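Touching Up Paint on a Small Beam

Posted by Nkechi Akinola, February 5, 2025

Painted beams get scuffed at the edges long before the faces show any wear. If the damage is only in the paint, you can fix it in an afternoon and skip stripping the whole piece.

You will need a sanding sponge, a lint-free rag, dish soap, a small foam brush and leftover paint in the same color. I keep mine in a jar with the date on the lid. The last one was from September and still stirred up fine.

Lay the beam on a flat work surface with the worst side up. Wipe it with warm soapy water, then with plain water. Let it dry for 60 minutes.

Sand the scuffed spots lightly. Stop when you can run a fingertip across the edge of the old paint without feeling a step. Wipe off the dust.

Dab paint into the bare spots first and leave it for 15 minutes. Then brush one thin coat over the whole face, working from one end to the other. Spotting in a single patch nearly always shows when the light comes from the side.
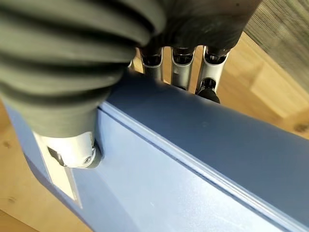 Can I use spray paint for the touch-up?

Spray works if you coat the full face and mask the sides. For chips along an edge, a brush gives you more control and wastes less paint.

Do the other faces the same way, one at a time, and let each dry overnight before you turn the beam. Stand it on end to store it, so the fresh paint doesn't stick to anything.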